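Gundemine bench notebook
28th June — bench log, author: shift two
Reading time: 8 min
Print this page | E-mail this page

Flattening vs. folding, and why I don't believe the number yet

Picking this up in the middle because the first half of the morning went to re-reading the Flovetti write-up and arguing with it in the margins. The claim, as everyone in the group has heard by now, is that if you put a flattening stage in front of the fold policy, and score the flattening stage separately, the fold gets better "for free." The fold policy is not retrained. Same weights, same cameras, same cloths. You hand it a nicer starting state and it does a nicer job.

I have no quarrel with the idea. Anybody who has folded a towel knows it is easier to start from a flat one. My quarrel is with what got measured and how it got summed up in one line on the slide.

What they did, as far as I can reconstruct it: 800 demonstrations, both arms teleoperated, cloth picked from the basket and dropped on the table before recording starts. Then a two-stage policy. Stage one pulls the cloth out until a coverage score passes a threshold. Stage two folds. The comparison is a single policy trained end to end on the same 800.

Problems, in the order they bothered me:

1. The coverage score comes from color segmentation against the white table. A cloth can have a fold running right through it and still score well if the fold is narrow. I laid one out by hand with a tuck down the middle, a tuck you could see from the doorway, and it passed. So "flat" in the write-up means "covers enough white," and those two come apart exactly in the cases we care about.

2. The threshold was picked after looking at the fold results. It says so, in small type, in the appendix. I'm not accusing anyone of anything. But a threshold chosen that way will make the two-stage version look good on the cloths it was chosen on, and the held-out set is 2 cloths. Two. Both the same weave, going by the order sheet.

3. The one-stage policy gets a fixed time budget. The two-stage policy gets that same budget for each stage. That is a different budget. When I asked on the channel I was told the stage-one time "mostly isn't used." Mostly is doing a lot of work in that sentence.

4. Human reset. If stage one fails, the operator picks up the cloth and drops it again, and the trial is logged as a fresh start. The one-stage policy has no such exit. I went through the Tolus logs for the November runs to see how often this happened and could not tell, because the reset key and the new-trial key write the same event. This needs fixing before anything else gets run. I have put it at the top of the list.

So the plan for today was modest. I wanted to run the two versions side by side with the budget equalized and resets counted as failures, on one cloth, and see whether the gap was still there at all. No new training.

Setup notes

Blue cloth from the basket. The others stay in the basket at the back right for now. I'd like one cloth done properly before we go adding colors, particularly with a score that depends on color.

Table should be wiped before the next block. There are specks on the white, worst near the rail, and I don't know how the segmentation treats them. Probably it ignores anything that small. I wrote "probably" in November too and never checked.

Start pose: both grippers in over the middle of the table, close together, above the cloth. This is the pose in the demonstrations and I'm keeping it, though I have a complaint about it further down. Cloth starts flat for the sanity check, then dropped from a hand at shoulder height for the real trials.

Cables: if you change the start pose, look at the arches over the grippers first. The purple cable needs its slack above the wrist, and someone (me) shortened one last year and spent an afternoon blaming the controller.

Sanity check

Cloth laid flat by hand, then straight to the fold stage. This ought to be the easy case for both versions, and it is the only case where stage one has nothing to do. If the two-stage story is right, the one-stage and two-stage policies should come out the same here.

They did not. The two-stage version was better, from a cloth that was already flat.

I want to be careful about what that means, and I've gone back and forth on it. One reading is that the fold stage is simply a stronger policy than the single policy, since it only had to learn folding and got to spend all its capacity there. That's a decent result! It is also a different result from the one on the slide. The slide says the gain comes from flattening. If the gain is already there when no flattening is needed, then at least part of it comes from somewhere else, and "for free" is wrong, because the cost was paid in training.

The other reading is dull: the single policy hesitates on a flat cloth because it hardly ever saw one at the start of a demonstration. The demonstrations begin with a crumpled cloth by construction. Flat is a middle-of-episode state for it. In a few of the runs it reached in, closed on the near edge, let go, and closed again in nearly the same place, which is the kind of thing you see when a policy is trying to flatten something that's flat.

I can't separate these two with what I ran today. What would separate them: train a fold-only policy and a single policy with the same number of parameters and the same number of fold steps, and start both from mid-episode states. Tesfamariam has queue time and the data is already cut the right way. I've put the request in.

Dropped trials

Ran 8 pairs. Same drop height, alternating which version went first so that any creasing in the cloth gets shared between them. I know eight is small. It is meant to tell me whether to bother with a bigger block, and I would ask anyone reading this not to copy a percentage out of it.

With the budget equalized, the gap shrinks. It doesn't vanish. With resets counted as failures it shrinks again, and what's left is 2 trials. I would not bet lunch on two trials.

What I noticed, for whatever noticing is worth:

- Stage one is good at the big pulls and bad at knowing when to stop. It passes the threshold, stays in for one more pull, and sometimes drags a corner back under. The score is checked between actions, so the extra pull is baked in.

- When stage one left a narrow tuck, the fold stage went ahead and folded over it. The final score was fine. The cloth was not. Same blind spot as the hand-laid tuck this morning, now at the end of the pipeline where it inflates the result.

- The single policy fails in a more honest way. It runs out of time with the cloth visibly unfinished, so the scorer catches it. The two-stage version finishes early with something wrong inside. Our scorer rewards the second kind of failure.

That last one is the item I'd most like other people to push on. If it holds up, the November comparison is tilted, and by an amount we can't recover from the logs.

A word on the start pose. With the grippers nearly together over the middle, the overhead view of the cloth is blocked right where the first grasp is decided. Everyone has gotten used to it. The policy has presumably learned to cope, since every demonstration starts like that, but I wonder how much of stage one's first pull is spent just getting the arms out of its own way. Try a run with the arms parked back toward their bases and see. This would put us off-distribution, so if it gets worse that tells us nothing, and if it gets better that tells us quite a lot.

Checked before I go further: the recorded poses at the start of a block match the ones in the demonstration set, left and right, within what the encoders can resolve. So the pose isn't an explanation for today's difference. Struck that from the list.

Next block, for whoever has the bench

1. Split the reset and new-trial events in the logger. Nothing gets run until this is done. If you are in a hurry, write resets down on paper, but write them down.

2. Wipe the table, then take a background capture with no cloth and the arms in the start pose. Run the segmentation on it. Anything it calls cloth, note where.

3. Start from the pose below with the blue cloth flat and centered under the grippers. Leave the basket and the clear bin against the back wall where they are so the background matches today's. Check the indicator under each base before enabling.
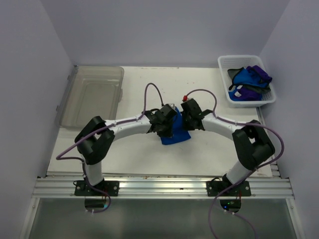

4. Run the hand-laid tuck through the scorer again, this time at several widths, and find where it stops passing. Use a ruler. I want a number in here that isn't a feeling.

5. Repeat the dropped pairs with one shared clock across both stages. Log the time at which stage one hands over, so we can stop saying "mostly."

6. Score every final cloth twice, once with the scorer and once by a person who wasn't told which version folded it. Keep the disagreements in a separate folder. I expect that folder to be more useful than the averages.

7. Only after that, second cloth. Purple, out of the same basket.

Open question I'm leaving for the group meeting: do we still want to describe this as a flattening result? My vote is to hold the slide until item 6 is in. If the gap survives blind scoring I'll say so here, in this same notebook, and somebody can underline it.

Arms parked, cloth back in the basket, logs copied to the Tolus share under today's folder. The copy of the scorer in there is the one I ran, with the old threshold left alone.

Print this page | E-mail this page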